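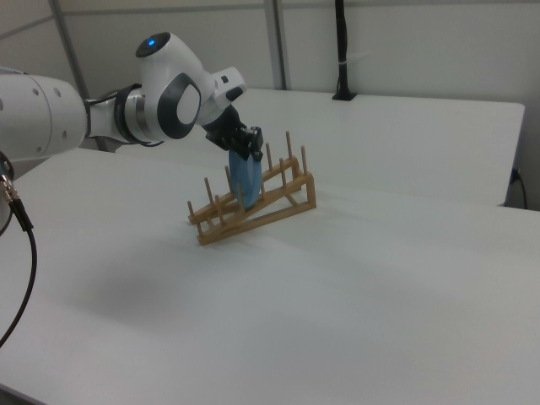

안두믹(Andumik) 체험 대여를 신청한 지 한 달 만에 차례가 왔다. 3월에 신청할 때는 금방 될 것처럼 말하더니, 담당자 얀티 파사리부 씨는 메일마다 "곧"이라고만 썼다. 설거지를 미루는 사람 입장에서 남의 "곧"을 탓할 처지는 아니다.

대여 구성은 로봇 팔, 두 손가락 그리퍼, 그리고 접시 정리 동작이 미리 들어 있는 소프트웨어다. 접시 건조대는 각자 준비. 제품 페이지 맨 아래에 작은 글씨로 적혀 있으니 나처럼 전날 밤에 발견하지 마시길. 나는 꿀색 비슷한 나무 건조대를 썼는데, 막대가 촘촘하게 서 있는 물건이라 솔직히 사람 손으로도 한 번에 못 꽂는 날이 많다.

그리퍼는 접시 윗가장자리를 집어서 세운 채로 막대 사이에 내린다. 파란 접시로 제일 많이 해 봤다. 흰 상판에 흰 접시를 쓰면 인식이 불안하다고 설명서에 나와 있는데, 우리 집 접시는 파란 것 한 장 빼고 전부 흰색이다. 그러니까 나는 접시 한 장을 아주 잘 정리하는 기계를 빌린 셈이다.

속도 얘기. 한 장 꽂는 데 9초쯤 걸린다. 막대에 살짝 닿으면 멈추고, 조금 올라갔다가, 다시 내려온다. 그 신중함이 처음에는 믿음직스럽고 저녁쯤 되면 답답하다. 그래도 이틀 동안 깨진 접시는 없다. 내 기록보다 좋다.

소음은 생각보다 작다. 팔꿈치 쪽 파란 불이 은근히 밝아서 밤에 부엌 불을 꺼도 존재감이 있다. 물 마시러 나왔다가 두 번 놀랐다.

문제는 설정이다. 건조대 위치를 가르치는 과정이 2단계라고 되어 있지만 1단계 안에 작은 단계가 잔뜩 들어 있다. 건조대를 조금이라도 밀면 처음부터 다시다. 행주질하다 팔꿈치로 툭 쳤을 때의 기분은 여기 쓰지 않겠다. 고객센터의 노르베르트 제만 씨에게 물었더니 건조대를 테이프로 고정하라고 했다. 첨단 기술의 마무리는 역시 테이프다.

대여료는 하루 2,000크라운, 주말을 끼면 4,000크라운. 식기세척기를 할부로 사는 쪽이 합리적이라는 건 나도 안다. 다만 식기세척기는 접시를 꽂아 주지 않는다. 안두믹도 씻어 주지는 않는다. 둘을 같이 사면 된다는 게 업체 쪽 계산인 것 같다.

컵 동작은 다음 업데이트에 들어간다고 한다. 언제냐고 물었더니 곧이란다.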